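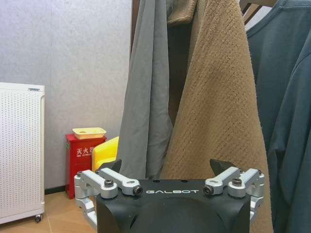 So February was our month of the sleep study, and since so many of you asked how it went (31 emails, I love you people), I figured I'd give you the whole story.

If you missed the last newsletter, my daughter snores. I don't mean cute little kid snores, I mean you can hear her from the kitchen with the dishwasher running. She's six, she wakes up cranky, and her teacher, Ms. Chien, mentioned that she was putting her head down on the desk most days after lunch. Our pediatrician took one look at her tonsils and sent us to the sleep clinic over in Canavberg.

We had to be there at 7:30 on a Wednesday night. I packed way too much. Two pairs of pajamas, her own pillow, the stuffed walrus, four books, and a whole bag of snacks we weren't allowed to open after eight. The room had a regular bed for her and a fold-out chair for me, and I will say that the chair and I did not become friends.

The tech was named Iker and he was so patient with her! It took him close to an hour to get all the wires on. Some went on her scalp with this goopy paste, a couple by her eyes, some on her legs, and then two stretchy belts and a little tube under her nose. She was fine with everything except the nose tube. She hated the nose tube. He let her put one on the walrus first and that got us through it, mostly. She pulled it off around midnight and he came in and put it back without even waking her up.

I slept maybe two hours. She slept better than I did, wires and all, and they had us up and out the door by six. Bring conditioner if you ever do this. The paste took three washes and a comb, and there was still some behind her ear on Friday.

We got the results nine days later. Dr. Lai went over them with us on the phone and yes, it's sleep apnea, the moderate kind. I cried a little, which surprised me because I'd been telling everybody for weeks that I just wanted an answer. Next step is the ENT, to talk about taking out the tonsils and adenoids. First opening was five weeks out, but I got on the cancellation list and I'm calling every morning like a crazy person.

If your kid has had them out, please write and tell me what they would eat afterward. Jordan already wrote to say his son lived on cold mashed potatoes, so that's going on the list with the popsicles.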